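Hellivum Two-Arm Bench Cell: a semester in our robotics club

Posted 04/10/2025

Our club bought the Hellivum cell used, for $1,543 plus shipping, after two years of saving up bake sale money and one nice grant from the school. I teach middle and high school kids at Tillman, and we've now had it going since March, so I feel okay giving it a proper review!

What you get

Two arms on a shared rail at the front, a pale floor, three walls, and enough aluminum extrusion to make any kid with a hex key happy. The walls on ours are covered in a red, white and black plaid that the students voted for (I wanted gray, I lost). There's a hook rail on the back and a mesh basket on the left side, and both bolt onto the frame wherever you like, which I love.

Putting it together took us eight club meetings. The frame went fast. The cables did not – the slotted trough along the front is a great idea, but it's a little short on room for two arms' worth of wiring, and we still have loops sticking out that I keep meaning to tie back.

Our spring project is tray sorting: pick up a hand tool, put it in the white tray, don't knock the tray over. Sounds easy, right?
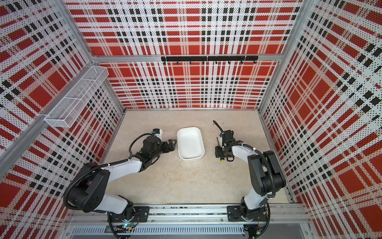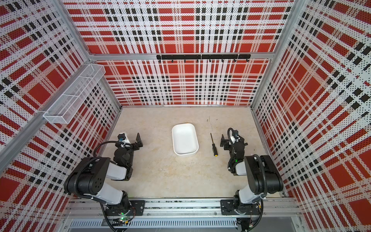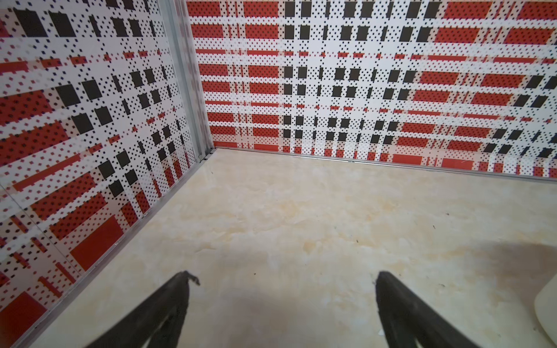

How it is to work with

The wrist cameras are the best part for us. The kids figured out pretty quickly that the view from above and the view past the fingers tell you different things, and the arguments about which one to trust have been the best discussions I've had in this class. Screwdrivers are our favorite practice piece, because the shaft and the handle need such different grips.

The fingers are my main gripe. They're fine on fat handles and clumsy on thin stuff, and the tips take a beating with beginners driving. A replacement set from Zornier fit ours with no fuss, so budget for one. The pale floor also shows every speck and scuff, so keep a cloth nearby.

Software is okay. The Odero plug-in crashed on us a lot until we updated, and now it mostly behaves. We've logged 811 practice runs and my students would like you to know that the later ones are much better than the early ones.

Would I buy it again?

Used, yes, in a heartbeat. New it was listed at $3,244 when I looked, and for that I'd want a bigger cable trough and spare fingers in the box. Four stars from me, five from the kids (they're still very proud of the plaid).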